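Cuaderno del taller de economía doméstica y cuidado textil
Octubre, entrada de las 15 h. Asunto: plegado de prendas de manga larga sobre cama

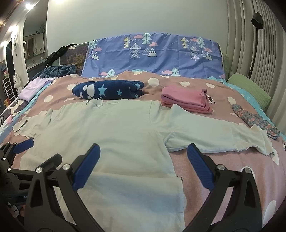

El objeto de esta entrada es fijar el procedimiento de plegado para el módulo de dormitorio, que hasta la fecha figuraba en el cuaderno únicamente en su versión de mesa. La superficie blanda modifica varias condiciones de trabajo: la tela no desliza igual, los bordes se hunden y resulta más difícil apreciar si una costura ha quedado recta. Se ha trabajado con la camisa de color menta muy claro, extendida sobre la sábana rosa de lunares blancos con el cuello hacia el extremo más alejado de la cama. La manga izquierda está recogida y con arrugas marcadas; la derecha se extiende hacia fuera y el puño presenta un contorno anguloso. En ese estado no procede iniciar el plegado. Deben alisarse antes ambas mangas, desde el hombro hasta el puño, y repasarse el pliegue transversal situado por encima de la parte baja.

Procedimiento acordado

Se extiende la prenda y se localiza la etiqueta del cuello, que sirve de referencia para el eje central. Se estiran las mangas en sentido perpendicular al cuerpo, sin tirar del puño. Se lleva un lateral hacia el eje y se dobla la manga sobre sí misma, de modo que quede paralela al costado. Se repite la operación en el lado contrario. A continuación se sube el bajo en dos tiempos, primero hasta la mitad y después hasta la línea de hombros. La pieza terminada se gira y se deposita con el cuello a la vista.

En la versión de mesa el bajo se subía en tres tiempos. Hala Saliba propuso reducirlos a dos para las prendas finas y la modificación queda aprobada también para cama. En las prendas gruesas se mantiene el criterio anterior.

Prendas de felpa

Este grupo requiere un tratamiento distinto. La prenda azul marino de estrellas celestes se conserva enrollada, conforme a la norma vigente para la felpa: el rollo ocupa menos fondo en el cajón y no deja la marca central que se observó el curso pasado en las piezas dobladas. El rollo debe hacerse desde el bajo hacia el cuello, con presión uniforme. Si se aprieta en exceso, la prenda recupera volumen por los extremos y se abre al cabo de unas horas.

Para la pila rosa se ha seguido el plegado en capas, con el canto vuelto hacia el lado derecho. Este sistema se reserva a las piezas que se guardan en estante, donde el canto queda oculto contra la pared lateral – en cajón abierto no se recomienda.

Materiales y almacenamiento

Los separadores Bravden encajan en los cajones superiores, pero no en el inferior, cuya guía sobresale 8 mm. Se ha solicitado a Rernotov el modelo estrecho, referencia 3050. Entretanto, el cajón inferior se utilizará solo para las prendas enrolladas. La anchura útil del estante es de 74 cm y admite tres pilas con holgura suficiente para introducir la mano entre ellas.

El rociador de agua destilada vuelve a gotear por la rosca. Se ruega no dejarlo sobre la ropa de cama.

Pendiente

Redactar la ficha de mangas en formato de una sola página, con dibujo de línea.
Comprobar si el procedimiento en dos tiempos es aplicable a las camisas infantiles del lote Uibo, de puño más estrecho.
Revisar con Hala Saliba la terminología: en unas fichas consta «bajo» y en otras «dobladillo».
Devolver a Flonduvham la tabla de plegado rígida, que sobre colchón no aporta ventaja alguna y arruga la sábana al retirarla.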